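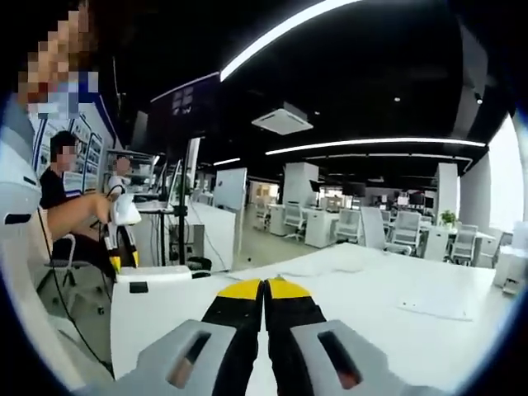
Section 2: Planning and budgeting before you order

4 February 2022
Posted by the Clarkis set-up desk

This website uses cookies to remember your settings. Accept | Manage cookies

Work through this section before you raise a purchase order for the Clarkis hand-held gripper kit. It covers how many kits to buy, what else the room must have, and which costs fall outside the quoted price. Unpacking and first power-up are in Section 3.

2.1 Decide how many kits you need

1. Write down the tasks you want recorded and who will be doing them. If two people will work at the same table, order a kit for each of them.

2. Add one spare set of yellow fingertips per kit. Tips are sold in pairs and are not covered by the warranty.

3. Decide whether you need a spare kit. Sites working every day usually want one. Sites working a few days a month can use the Girgate exchange service instead, but must allow for the wait.

Note: The kit is priced per hand. A two-handed task needs two kits for one operator.

2.2 Check the room

4. Measure the table. The working area should be at least 82 cm deep, with room to stand on both long sides.

5. Count the mains sockets within reach of the table. Chargers, the host computer and the monitor all need one. Where the wall sockets are too far away, put a multi-way extension on the list now and check that it has the right plug for your country.

6. Plan the cable runs. Decide which side of the table the cables will leave from and keep them on that side — people will be walking round the other one. Floor covers are cheap and should be on the first order.

Caution: Do not leave cables loose where people walk. Do not plug one extension lead into another.

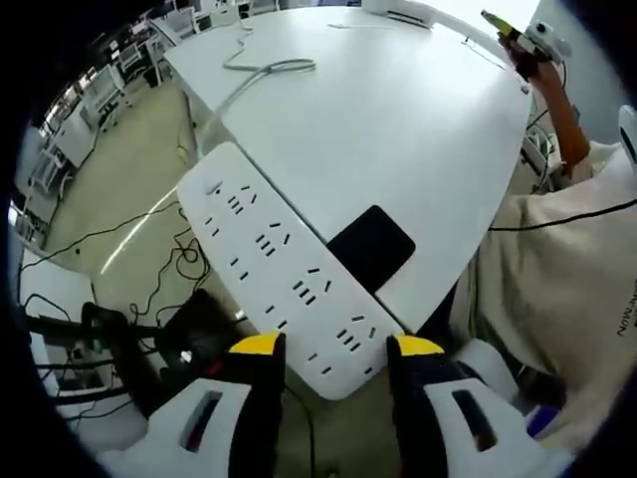 Can we start with one kit and add more later?
Later kits will work with the first, provided they run the same software release. The starting discount applies only to the first order, so ask for both prices before you decide.

2.3 Draw up the budget

7. Enter the kit price from your Gallardo quotation. Check whether it includes delivery and VAT. Quotations issued before December used the old price list and must be renewed.

8. Enter the cost of storage. A full day's recording fills a drive faster than most buyers expect, and the drives have to be kept until the data has been checked. For a project of 1,000 recordings, buy two drives and keep a copy on each.

9. Enter staff time. Allow 45 minutes for each new operator to be shown the kit, then about half a day of practice. Practice recordings should not be counted towards your total.

10. Enter furniture and small items: stands, table clamps, cable ties, a whiteboard for the task list. These are often left out of the first budget and then claimed as sundries, which makes the real cost hard to trace.

Note: Fandstead hires out tables and stands by the month. For short projects, compare the hire charge with the purchase price, and include collection at the end.

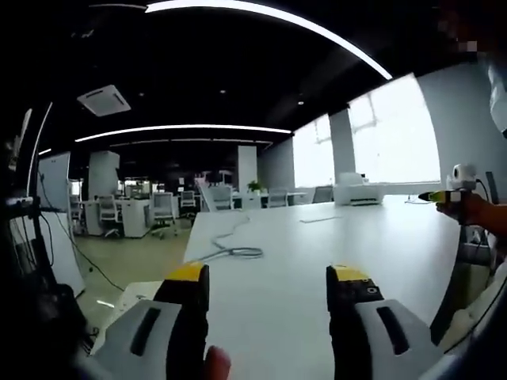
11. Set aside money for objects. Household and office items used in the tasks get worn, and a task that depends on one particular item will stop when that item breaks. Buy duplicates of anything that may go out of stock.

12. Add up the running costs separately from the purchase costs. Running costs are tips, replacement cables, exchange fees and the yearly software licence. Many finance departments will approve the two under different headings, and it saves time to present them that way.

2.4 Before you send the order

13. Check the delivery address and the name of the person who can sign for the goods.

14. Confirm that the room will be free on the delivery date. Kits can be held at the depot, but storage is charged by the day.

15. Keep a copy of the quotation with this guide. You will need the quotation number to register the licence in Section 3.

Caution: Do not order third-party chargers to reduce the price. Damage caused by the wrong charger is not covered.

Shares: 2 | Comments: 0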